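Launderette on Cundetti Street reopens, and I went along

29 August 2019

I've been moaning about the loss of our launderette since March, when the shutters came down and a very small note went up in the window, so you can imagine how fast I got down there this morning. It's open again! Same doorway, new name (Sirketti), and a new owner, Jacinto Beltrán, who used to fix the machines there under the old management and has now bought the place with his brother-in-law.

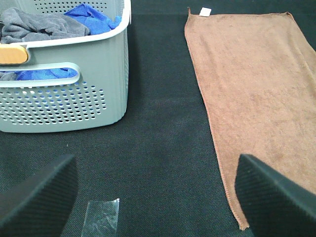
A wash is still priced by the load, and the dryers go in ten-minute goes like they used to, so bring change. There's a card reader on the wall but it wasn't connected yet. Jacinto reckons it'll be going by the weekend. I was in by nine and there was already a queue for the big drum at the end, mostly people with duvets, and I got chatting to Tetsuya Nishimura from the barber's next door. He's been driving his towels to the other side of town for months, a 20-minute trip each way on a good day, and he was very nearly dancing.
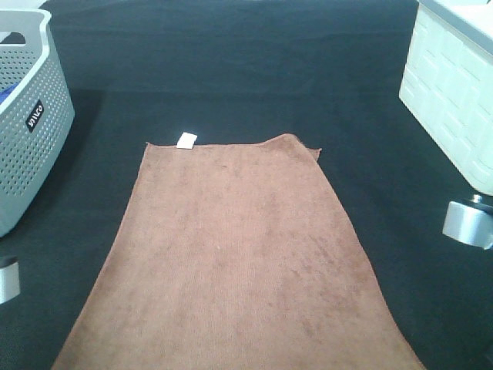 The service wash is back too, which will please anyone who works shifts. Drop your bag off before 10 and it's ready the same afternoon, folded. Jacinto told me they've put some £400 into fixing the drains alone, and the old bench by the window has been sanded down and put back where it was (I asked, I was worried about that bench). The ironing service hasn't returned and he wouldn't promise it. He did say he'd think about it if enough people pestered him, so please pester him. 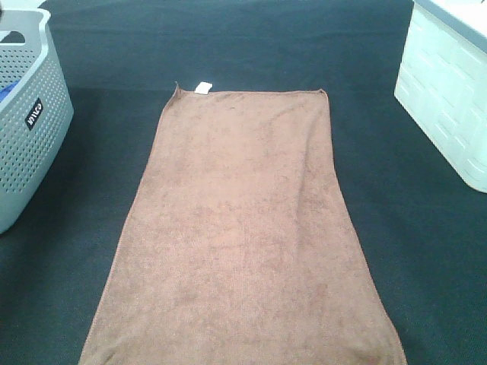 Parking is the one grumble. The loading bay outside is still coned off for the gas works, so if you've got a heavy load you'll want the little car park behind Nugroho's, where you get 2 hours free as long as you put your number plate in at the machine. Sirketti is open seven days, early till late, with last washes an hour before closing. I'm going back on Saturday with the curtains.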